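Workshop tips: setting up and running the Windard hand-held gripper kit

The Windard kit is sold as a pair of hand-held grippers for recording manual tasks, hired by the week or bought outright through Clorkgate. The notes below cover bench preparation, cabling and handling. They assume the standard pair, with the printed marker cubes already fitted, and a operator who has read the supplier's quick-start card.

Price and what is included

Hire is $200 a week for the pair. Purchase is $1,030, or $1,000 without the carry case. The case is worth the difference if the kit travels. Forearm straps, one data cable per gripper and a spare set of finger pads are included. A power board is not.

Bench and cloth

Use a square table with clear access on the operator's side. A plain or lightly printed cloth in a pale colour works well with tan and beige parts, and it stops small items skating when a finger touches them. Smooth the cloth before each run and clip the overhang if people walk past the table.

Set the straps before picking anything up. They should sit firmly on the forearm with the wrist free to turn. Start with both forearms resting on the cloth, marker cubes facing forward, and one object between the fingers.
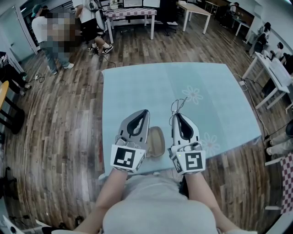

Cables

Run the data cable up and over the forearm, never under it. Leave enough slack for a full reach across the table. Tape floor leads along the wall side and keep coiled excess beside the power board, away from chair legs. Check the indicator light on the gripper before each run and again after moving a plug.

Thin and soft materials

Foam sheet is the hardest of the common practice materials. The pads grip it readily, but a sheet taken near one corner folds under its own weight and the free end swings. Take it closer to the middle and close slowly – the trigger has a long travel and most of the force arrives in the last part of it. Lift only after both pads are flat against the sheet.

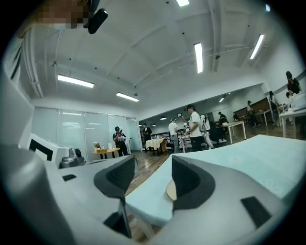 Small parts near the sheet should be moved first. A disc or washer trapped against a pad will mark the foam, and the recording will usually need to be repeated.

Pads

Wipe with a damp cloth at the end of the day. Do not use solvent. Ruben Segers, who services the kits for Clorkgate, replaces pads after 90 hours of use. Fakix pads fit the same fingers and are slightly softer. Prins pads need the mounting holes opened out and are not recommended on hired units.

Storage

Detach the cables, open the fingers fully and store each gripper with its marker cube uppermost. Scuffed markers track poorly under fluorescent light. Hired kits go back on Wednesday by noon, with the straps loosened and both cables in the lid pocket.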